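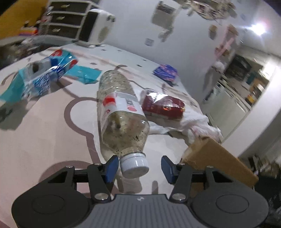

Search this site Enter keywords Go

5.3 Failed grasps on capped bottles

Of 940 cleanup episodes, 100 ended in a dropped or missed object, and bottles lying on their side made up the largest group. Figure 4 shows a bottle of this kind on a rug, partly filled, its cap between the open fingers. The usual fault was slip. The fingers closed on the cap, the bottle's weight pulled it down, and the width reading stayed within limits, so the policy went on with the lift. Butkienė relabeled these episodes by hand. We then added a second width check 300 ms after closing.

Figure 4. Approach to a bottle from the cap end, fingers open.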